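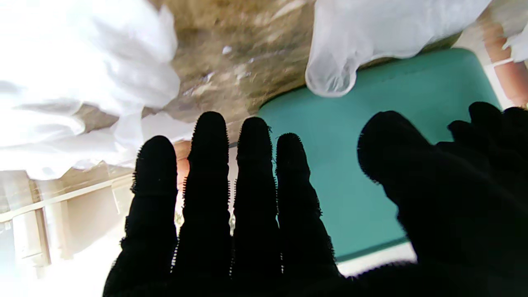
On 20 July 2019, Damián Montes wrote:
> Just back from the Varneo open day. They ran 300 ewes on the Orum
> mineral drench from weaning to tupping and the scanning came in at
> 201 percent. The rep says it would pay for itself on any hill flock.
> I'm thinking of putting all of mine on it before September. Anyone
> else tempted?

Damián,

Tempted, no. I'd want to see a few things first.

What did the ewes that didn't get the drench scan at? If there weren't any, then 201 percent is a nice number and that's all it is. Varneo sits on good low ground and they flush hard on clover. Dumitrescu was scanning close to that on the same kind of land years ago with nothing more than a salt block and decent rams.

Second, "any hill flock" is a big claim from somebody who tested it on a valley farm. Up here at Ranurley we're carrying 1048 ewes and I don't want twins on half of them, never mind more. Triplets on our top ground are mostly a lot of bottle feeding and a bad April. The rep won't be around for that part.

Third, have you had bloods done? If your ewes aren't short of cobalt or selenium, you're paying to put more in than they need, and too much selenium will kill sheep. Same goes for copper, if there's any in it. I couldn't tell from the leaflet – it says "balanced trace elements" and leaves it there. Ask for the full label before you buy a drum.

If you're set on it, drench 50, mark them, leave another 50 of the same age and condition alone, and run the lot together with the same rams. Then post both scanning figures here, good or bad. I'll eat my words if there's a real gap.

What are they asking per head, by the way? You didn't say, and I notice the leaflet doesn't either.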